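白い天板の黄ばみとくすみの落とし方

投稿者:Shimada_k 7/3/24

Sonerbyの白い作業机を使用しています。天板はつや消しで、表面材は不明です(説明書を紛失)。中性洗剤で拭いても全体のくすみが残ります。メラミンスポンジの使用可否と、再塗装以外の方法があれば教えてください。設置場所は北側の部屋、使用年数は6年です。

Sota Nishimura
メラミンスポンジは研磨材なので、つや消し面では擦った部分だけ光沢が出ます。まず弱アルカリ性洗剤を規定濃度に薄め、目立たない箇所で試験してください。塗布後2分で水拭き、その後乾拭きします。紫外線による変色であれば洗浄では戻りません。物を置いていた跡だけが白い場合は変色と判断できます。
白い天板です。角は丸い形状です。

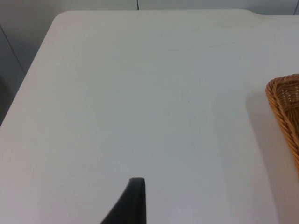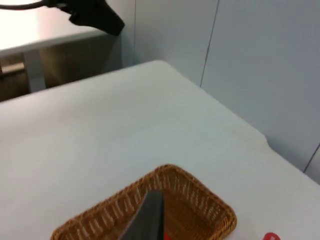 gemow393
重曹でいけますよ。うちはそれで落ちました。

Rallowからは、重曹も粒子が残れば研磨になるため完全に溶かしてから使うべきだとの指摘があった。アルカリ分が残ると白い粉を吹くので、水拭きは二度行うこと。表面材が塗装かメラミン化粧板かで耐薬品性は大きく異なり、塗装であればアルコールも避ける。研磨する場合でも番手は2,000以上とし、全面を均一に当てないとむらになる。品番は天板裏のラベルで確認できることが多い。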